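Filed under: Home, Complaints

I have been without a working dishwasher since February, and I'd like to report that I have become a better person. I can't. I have become a person who owns two forks, on purpose, because the others are in a box in the hall closet where they can't get dirty.

The short version is that the Trulo died on a Wednesday, mid-cycle, with a sound like a man clearing his throat before bad news.

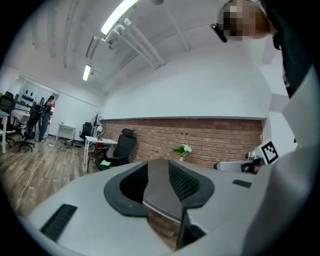
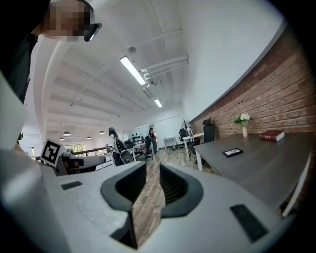
I want to talk about floors, though, because the dishwasher turned out to be the smaller problem. When it quit, it let go of its water first, and the water went looking for the lowest point in the house, and I learned that the lowest point in my house is the middle of the dining room. I had lived there nine years without knowing this. A wood floor like the one showing between those two black fingers looks about as level as anything in life ever gets, and I'd have sworn mine was the same. Then I came downstairs in socks.

The first thing you do with a wet wood floor is put down towels. The second thing is run out of towels. After that there's a period of standing, which in my case lasted until Halyna Kravchuk from next door came over to ask whether my water pressure was also funny, looked past me, and went home to get her shop vac. She didn't say anything about it. She has a way of not saying anything that I've come to dread more than my mother's way of saying it.

By the next morning the boards had cupped. Cupping is when the edges of each board rise up higher than the middle, so the whole floor goes like corduroy. I didn't know the word then. I typed "floor is wavy now" into a search box and spent most of a night reading a forum where men with boats in their profile pictures told each other to wait. That was the whole of the advice. Wait. Do not sand. One guy had sanded, and everyone kept bringing it up to him years later, in threads about other things.

So I waited, for all of four days, and then I called three flooring companies.

The first never called back. The second was a firm called Prerside, who sent a very clean young man with a tablet. He walked across the dining room one time, made a small hurt noise, and emailed me a quote that evening for tearing out the entire downstairs, including a hallway that had not been involved. I wrote back asking about the hallway. He said it was for continuity. I have thought about that a lot. I'd like to have a job where I could charge people for continuity.

The third was Saadet Dursun, who works by herself out of a van and whose first question on the phone was whether I had sanded. I said no. She said good, in a tone that suggested I'd just been moved to a shorter line. She showed up with a moisture meter, which is a little box with two pins that you poke into the wood, and she poked it into my floor in more places than I thought was strictly polite. Then she told me to wait.

I said I'd been waiting. She said I had been waiting with the windows shut.

She rented me a dehumidifier for a flat 400 dollars, mine for as long as it took. It was a Jondano, it was the size of a hotel minibar, and it ran day and night with a bucket I had to empty before bed and again when I got up. I had never thought of my house as a damp one. I now know that it gives off water like a marathon runner. You pour that bucket out in the sink and it's full again, and you start to wonder what you've been breathing.

It took until nearly summer. The boards went down slowly, and then I'd convince myself they hadn't, and I'd get down on the floor with my cheek against it and a flashlight held out sideways, which is how you check. My brother walked in on this once. He backed out and rang the bell.

When the meter finally gave her numbers she liked, Saadet sanded the one room, put down two coats of finish, and billed me 2,507 dollars, all in, dehumidifier included. I'm not going to tell you what Prerside wanted. I'll say that I could have bought a car with it, an ugly one, and driven it around on my level hallway.

There is still one board by the window that never fully settled. Saadet offered to swap it out and I said leave it. I told her it had character, but really I'd just gotten used to where everything was, and I was tired of moving the table.

As for the rug, I'd had a Şimşekoğlu runner in there that I was told at the store would outlive me. It didn't. The red went into the cream and the cream went into a sort of soup color, and I drove it to the dump myself because I couldn't stand to see it at the curb. If anybody knows a place that sells that pattern secondhand, the comments are open.

The dishwasher still isn't fixed. I've had a part on order since April. In the meantime I wash my two forks, and I dry them, and then I go around with the towel and dry everything near them too.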